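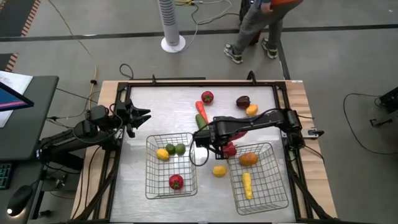
Home | Games | Painting | Rules | Ask Us

Are Dice Really Unlucky?

Reading time: 4 min

You are playing a battle game with little model soldiers. You need a six to save your best knight. You roll a one. Your friend says the die is cursed. Should you believe it?

I wouldn't, at least until somebody tests it.

A die has no memory. It can't know that you rolled three ones in a row, and it doesn't owe you a six. If the die is fair, every side has the same chance on every roll.

So why do people say they own a bad one? Mostly they remember the rolls that hurt. When your knight was saved last week, did you write it down? Probably not.

Some dice really are a bit lopsided, though. A bubble inside or a worn corner could do it. Here is a way to check. Roll your die 60 times on a flat table and make a mark for each number. A fair die should give you close to ten of each -- but not exactly ten. Getting 8 ones and 13 fours is normal.

Judite Simões, who runs our games page, rolled her "cursed" green die over 710 times in January. Her sixes came up about as often as anything else. She still won't use it.

What about blowing on dice, or leaving them with the six facing up all night? Try it and keep score. And if a friend tells you it works, ask to see the marks -- all of them, even from the bad games.

12 comments | 4 shares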